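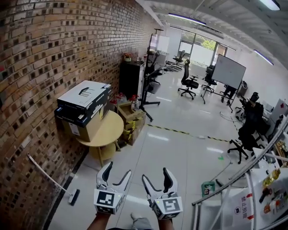

Niamh Heffernan had been meaning to deal with the boxes since December, and every morning she walked past them with her coffee and told them so, out loud, the way you might speak to a cat that was sitting on your mail. They stood three high on the little round table by the brick wall, brown one at the bottom, navy one in the middle, white one on top, and by now she had gotten so used to them that she sometimes set her keys up there.

The table itself had come from her aunt, who had bought it for 16 dollars at a church sale and had never let anyone forget the price. It had splayed legs and a shelf underneath, and her aunt used to keep her crossword books on that shelf and a dish of peppermints on the top. Niamh had brought it to the shop on the first day, before there was a shop really, when Sulico was only a name she had painted on a board and then painted over twice.

"You could put a plant on it," said Nayara Arruda, who had come in at ten to help and was leaning on the mop.

"We have a plant."

"The plant is on the cabinet. It's lonely up there. It's gone red."

"It's supposed to be red," said Niamh, though she wasn't sure of this, and made a note to ask her sister, who knew about leaves.

They had the whole day for it. The new people were coming in the morning with their own furniture and their own ideas, and the landlord, Mr. Bhatia, had been very kind about the date, and had moved it once already, and could not be asked to move it again. So Nayara propped the mop against the bricks and rolled up her sleeves, and Niamh lifted the white box off the top, slowly, with both hands, as if it might be asleep.

It was lighter than she remembered. She set it on the floor and took down the navy one, and then she stood looking at the plain brown one for so long that Nayara went and found the scissors.

Her aunt's handwriting was on the papers inside. Niamh had known that it would be, which was why the box had stayed where it was through the whole winter. There were the crossword books, and a cardigan folded small, and a bundle of letters from a town called Graltness, where her aunt had once spent a summer and about which she had said almost nothing, except that the bread was good and it rained sideways.

"Did she ever go back?" Nayara asked.

"She always said next year."

They sat down on the tile with the letters between them and got no more packing done until past noon. The sun moved along the floor. Some of the letters were about the weather and some were about a dog, and one, the longest, was about a dance, with a good deal crossed out.

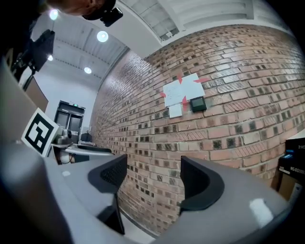

"Are you going to leave the table for the new people?"

"I'm taking the table home, and I'll carry it myself if it won't go in your car."

It did go in the car, after Nayara had turned it upside down and scolded it a little and moved the front seat as far up as it would go, so that she drove with her knees against the wheel. Niamh sat in the back with the brown box on her lap and the plant wedged beside her. They stopped on the way for peppermints. The store had only the soft kind, which her aunt had disapproved of, and Niamh bought two bags.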